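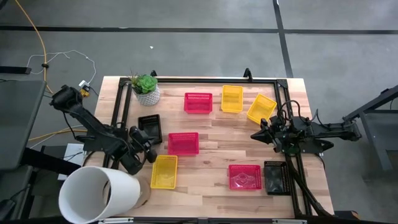 From: blocktable
To: skendura-tidy list
Subject: Re: [skendura-tidy] baskets, what size, what color, do they even work

Answering in pieces between other things, sorry. Quoting your whole message in chunks so I don't skip anything.

> Long time reader, first post. I've got a craft table that eats everything
> I put on it. Thread, snaps, glue sticks, rubber bands, the little bags of
> spare buttons. I keep reading about the small plastic baskets with holes
> in the sides that half this list seems to own. Before I buy 40 of them,
> do they work? Or do you just end up with the same mess in 40 smaller
> piles?

Both. Don't buy 40. Please don't buy 40. I did the big order once (Zulonon, the closeout page, it was cheap, I was weak) and most of them spent a year stacked inside each other in the hall closet, which meant I had a mess AND a closet with no room in it.

Buy eight. Three of one color, three of another, two of a third. Mine are red, yellow and black. That's what lives on my table now and it covers sewing plus cards plus the repair stuff. If you fill eight and still have piles then go get more. You won't for a while.

> What size? The listings are useless, one says "small" and the next
> one says "small/medium."

Small ones. Rectangular. Measure the thing you reach for most and make sure it lies flat in there with the basket sitting normally, not tipped. For me it's the fabric scissors. If they stick up over the rim you'll knock the basket over within a day, ask me how I know.

Don't go deep. Deep is where things go to die. I had a set of tall bins before these and found three seam rippers at the bottom of one. I had bought the second and third because I couldn't find the first.

> Solid sides or mesh? I like how solid looks.

Mesh. You can see a bit of what's in it from the side, and the dust drops through. Downside, pins. Straight pins and needles go right out the holes and then into your foot. Anything thinner than a toothpick goes in a tin or a jar first and the tin goes in the basket. Same for seed beads, don't even try it.

Somebody on here lines theirs with felt. Works but then you can't rinse them. I rinse mine in the sink, warm water and dish soap, upside down on a towel over night. If there's a raised pattern in the bottom go at it with an old toothbrush, glue crumbs get in there and set like rock.

> Does the color thing matter or is that just for pictures? My kid would
> like all one color.

It matters more than I thought it would. I fought it for ages, I thought it was fussy. Here's what I do:

Red = in use. Whatever project is going. Pieces cut, pieces waiting, the thread that goes with it. When the project is done the reds get emptied. All three. That's the only hard rule I have, and it's the one that keeps the table a table.

Yellow = stays put. Tools and supplies that get used every time. Scissors, clips, chalk, tape measure, glue. Yellows never leave the room. If someone in the house wants tape they can bring back tape.

Black = going away. One is stuff that belongs somewhere else in the house, one is scraps and trash. I tried having just one black for both and threw away a perfectly good zipper foot. Two blacks. Empty them when you quit for the night, takes no time.

With all one color you'd be labeling, and labels on mesh are a pain - nothing sticks, the tie-on tags get caught on everything, and then the contents change and the label's lying to you. I've had a basket marked RIBBON that hadn't held ribbon since I moved.

If your kid really wants one color let the kid have one basket in that color. It'll hold rocks. That's fine.

> Where do you keep them? Lined up along the back? On a shelf above?

OK this is where I disagree with the pinned post. The pinned post says line them up in a row at the back edge, and that looks great, and I can't work that way. A row at the back means I reach over my work every time, and sleeves, and coffee.

When I'm working mine are all over the place. Reds near the middle where my hands are, a yellow off to each side, black wherever there's a corner going spare. It looks like nothing's been tidied. But every loose thing is IN something, so clearing off is eight pickups and done, and that's the whole point of the baskets as far as I'm concerned. Stack the empties, full ones go on the shelf.

What I would do is keep one stretch of table with nothing on it, ever. Mine only has to be big enough for a cutting mat. Whatever shape your table is, pick the strip first and let the baskets fight over what's left.

> The table is butcher block, if that changes anything. I oiled it in
> February and I'm scared of scratching it.

Same here, light wood, the planks glued up side by side. Plastic baskets are kind to it. Wire ones are NOT, the feet scrape and the wire rusts if you set it down on a damp spot, then you've got a row of little orange dots. I sanded those out by hand with 200 grit and re-oiled, and it took the better part of an evening. Check the bottoms of the plastic ones too, sometimes there's a nub left over from the mold. Nail file, ten seconds.

Also new oil plus baskets sitting on it all night = rectangles. Wait til it's really dry. Then wait one more day.

> Is it silly to keep a plant on there? I have one spot that gets sun and
> it happens to be the table.

Not silly. I'm a back left corner person, small succulent, white pot with some texture to it so it doesn't slide out of your hand. Far corner so you aren't swinging fabric over it. Succulents are good for this because they want you to ignore them, you're not watering next to paper every other day. Take it to the sink when you do water and let it drain before it comes back. Put something under the pot. A water ring on butcher block is forever, or until you sand, see above.

What I wouldn't do is a trailing thing. Had a pothos at that end once. It got into the ribbon.

> Last one. What do you do with the round stuff?? Rolls, tubs, the big
> spools. They never fit in anything rectangular and they roll right off.

Ha. I have no good answer. Round stuff is the enemy. What sort of works:

Big tubs stand up, on the floor or a low shelf, not on the table. Once a tub's on its side near an edge you've already lost, it's going. If you want it lying down so you can scoop out of it, wedge it. A folded dishtowel does it.

Spools go on a dowel. I drilled a scrap of wood at Clondar (the tool library, not the town), stuck pegs in it, 13 pegs, because that's how many I got in before the drill had to go back.

Tape rolls on a paper towel holder. Not the wall kind, the stand up kind.

Little round things, caps and corks and big beads and whatever, basket, immediatly. Don't put one down "for a second." I swear that table isn't level.

> Thanks all, and sorry for the wall of questions. Is the Kinoshita group
> order still open? Someone mentioned it in the digest but I can't find
> the thread.

Thread's 1534 in the archive, search by number, the subject line on it is wrong (says shelf liner, it's baskets from about the fourth message down). I think it was still open as of this morning but ask in there, not here. They were doing red, yellow, black and a sort of gray. Skip the gray. I know it goes with everything, that's why you'll never find it again.

Couple of other things you didn't ask.

Get all of them the same make if you can so they nest. I've got two that came from a different place and they're a hair wider, so the stack leans, and it bugs me every single time. Also if one cracks it'll go at the corner of the rim first. A cracked one is still fine for going away stuff, just don't carry it by that end.

Don't sort before you buy. I see people on here spend a weekend sorting everything into piles on the bed and then the baskets are the wrong size for the piles. Get the eight, dump the table into them any old way, work like that for a week. By then you'll know what's in your way and what you never touched. The never touched goes in black.

And don't do drawers at the same time. One thing. Table first. I did the drawers too and ended up sitting on the floor at 11 at night with a bag of bobbins that fit a machine I gave away.

Somebody else may have better ideas on the round stuff, if so please post, I'm serious. Especialy big tubs. I've tried a milk crate and it takes up more room than the tub does.

Gotta run, oven's beeping. Will check back tonight for the tub thing and also if anybody knows how to get old price sticker goo off mesh without melting it. Cooking oil did nothing.

--
skendura-tidy mailing list
Reply goes to the whole list. Please trim your quotes.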